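The Mat

My uncle left me a card table in Tadville and a key that did not open anything. The table was too big for the stairs, so I had to sell it to the neighbours on the ground floor, and they paid me with 200 in notes and a jar of plums. The mat which had been lying on it I rolled up and carried home under my arm.

It was a black mat, the kind for poker. My uncle had bought it by post in his last August, when he was not going out much. Before that he played on a blanket. He had played on that blanket for all my childhood, and I do not think he ever won more than the price of the beer. But he kept a book of it. Every evening he wrote down who had come, what was lost and what was owed, in a small green pen that he used for nothing else. On the last page of the book was one number, 1655, and under it a line drawn two times. There was no name beside it.

I asked my mother whether he owed this money or somebody owed it to him.

"With him it could be both," she said.

I was at that time working at Oravec, in the office where they answer letters about broken boilers. It was quiet work. I took the bus in the morning and the bus in the evening, and between the two I wrote that we were sorry. I had a room with one window and a kitchen table, and when I unrolled the mat on the kitchen table it hung down over both ends. I ate my supper on it for a week. Then I was ashamed, and I washed off the soup with a cloth and decided I would learn to play.

I learned from a book from the library, a thin one with a torn cover. I learned the names of the hands first, as one learns the days of the week in a new language. Pair, two pair, three of a kind. The straight, the flush. In my own language the words are different and, I think, more polite. I said the English ones aloud while I was washing the plates. The woman through the wall must have thought that I had started to pray.

After that I played against my uncle. I dealt two cards to him and two to me, and I tried not to remember his when I turned them over to see what he had. He was a bad player when I played for him. I made him too brave. He would stay in with a seven and a two, and he would lose, and I would write it in the book in pencil because I could not find the green pen. By the spring he owed me a great deal.

On the evening of 2023-05-02 somebody knocked at my door. I know the date because I had just written it at the top of a page. It was an old man in a good coat, with rain on his shoulders, and he was carrying a metal case by the handle. He said that the neighbours from the ground floor had given him my address. He said he was sorry about my uncle. He had been in hospital himself and had only now heard.

I gave him tea. He did not look at me very much, he looked at the table. He put out his hand and stroked the mat flat where it had a fold, the way you would stroke a dog that belongs to another person.

"He wrote to me that he had bought this," he said. "I thought he was joking. I told him, the blanket is good enough for people like us."

"You played on the blanket?"

"Ten years. Then I moved to the coast, and we played by post."

I did not know that such a thing was possible, and I said so. He explained it to me, but I did not understand all of it. Each of them had a pack, and there was something with sealed envelopes, and a third man who worked at the Mastix paint shop and was trusted by both. One hand could take a month. When the paint shop closed they had to stop in the middle of a hand, and they had never finished it.

"How much was in the middle?" I asked.

He told me, and I went and got the book from the shelf. I showed him the last page. He put on his glasses and read the number, and then he took the glasses off again and held them.

"So he remembered it also," he said.

I asked him what cards he had been holding. He shook his head and smiled. A man does not say that, he told me, while the hand is still open. He asked if my uncle had left any envelopes and I said no, only the table and a key. Then I stopped talking. I went to the drawer where I keep the string and the candles, and I brought him the key, and he turned it over in his fingers.

It was too big for the case he had brought. He tried it all the same.
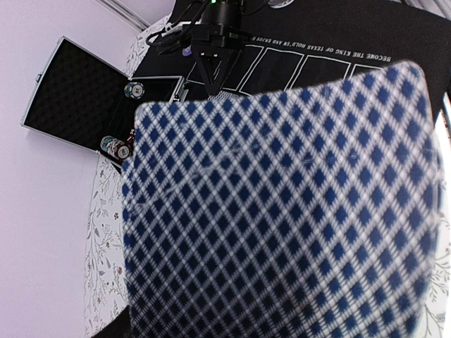 We played that night until the last bus had gone. I had not played against a living person before and it was very different. He waited a long time before he put anything in, and while he waited he hummed a song from the old Taltico radio advertisement, the one for biscuits, and always he stopped in the same place. I believed for an hour that the humming meant a strong hand. Then I believed it meant a weak one. I lost with three queens and I won with nothing at all, and when I won with nothing he laughed so much that he had to stand up and walk to the window.

"He did that to me one time," he said. "With the same face."

I had never been told that I had my uncle's face. In our family it is always said that I look like my mother's side, who are serious people.

He slept in the chair with his coat over his knees. In the morning I made eggs, and he ate them carefully, with his plate on a newspaper so that nothing would fall on the mat. I had to go to work, and he had a train. At the door he said we should leave the old hand as it was. He was 96 and he did not like to close things.

I asked whether he would play by post with me instead. He said we would need somebody for the envelopes, somebody both of us could trust.

I thought about it on the bus. In the evening I knocked on the wall, and then I went round to the door of the woman who hears me washing the plates, and I asked her if she had ever played cards.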